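Gallex Cork Coasters, pack of 16 - a review

I went through a phase of buying nice coasters one at a time and then losing them one at a time, so in March I gave in and got the big pack. Sixteen of them! My sister thought I'd lost the plot. But we have people round a lot, and our old oak sideboard already has two white rings on it from Christmas that no amount of mayonnaise (yes, I tried it) will shift.

First impressions were good. They're thick, they smell faintly of wine bottle, and they come in a little cotton bag that I've already put pegs in. Tarek Helmy at the homeware shop in Stunstead talked me out of the slate ones, which he says scratch everything unless you keep up with the felt feet, and I think he was right.
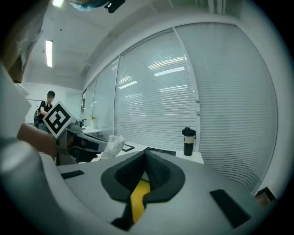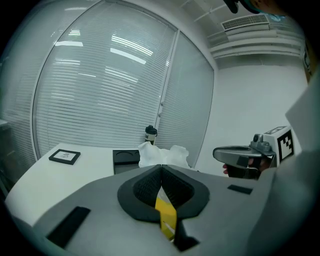

Now the grumbles. Cork stains. Red wine goes straight in and stays there, and one of mine has had a purple moon on it since my birthday. They're also so light that on a muggy evening they stick to the bottom of a cold glass and drop off halfway to your mouth, usually onto the dog. A heavier base would sort that out.

Hot mugs are no trouble at all, though. I've had a full teapot on one for a whole afternoon and the sideboard underneath was fine. If you want something smarter for best, Anis do a leather set that my friend Nomvula swears by, but you only get four and I'd be frightened to use them. I'd buy the Gallex ones again, probably in the darker colour.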